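August, workshop notebook, quilt conservation bench

Back at it after three weeks away. The Bolger quilt is still pinned under muslin where I left it, and the damp reading in the back room has crept up again. I don't trust the meter. It gave two different numbers inside ten minutes this morning with the door shut.

The donor letter says the top was pieced from feed sacks before the family moved to Brivby. Maybe. The blue print in the border looks too crisp to me to be that old, and a family story is a family story. I have written "date uncertain" on the card and it stays that way until somebody shows me a matching sack.

Stitch count on the first block done: 642, hand quilted, cotton thread. The museum's old catalog sheet says 1,000 per block. Either they counted another block or they guessed. I'd bet on the guess.

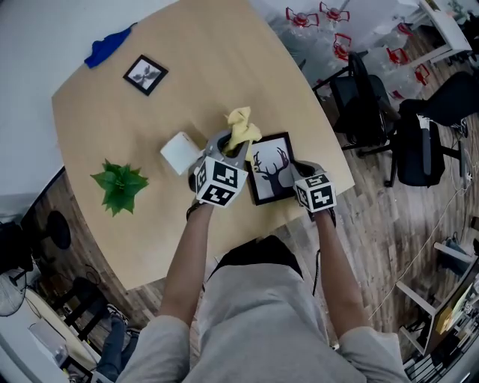

Display for the school house is the next headache. The plan as passed to me is to hang the Bolger quilt on the long wall facing the windows, which I am against, and to fill the side wall with small framed things. The deer head silhouette in the black frame is on the list for that wall. Fine as a picture, dark shape on white, reads well from across a room, but I can't see what it has to do with quilts. If it goes up, it goes by the door, well away from the textiles. Its label should not call it period unless we have paper to back that up, and I have seen none.

Tried the Trivar wash sample on a scrap of similar red cotton. The label claims no bleed. I got pink on the blotter at the second rinse. Bravar did better but left the cloth stiff. Not using either on the real thing. Vacuum through screen only, low suction, and leave the stain in the corner alone.

Printing: 500 leaflets are too many. We ran out of visitors long before we ran out of paper last summer. Would cut it by half and fix the spelling of "Brivby" on page 2 while we're at it.

To do
Move the meter to the front room overnight and compare
Recount the block next to the border
Ask again about blinds for the long wall
More acid-free tissue, the box is nearly empty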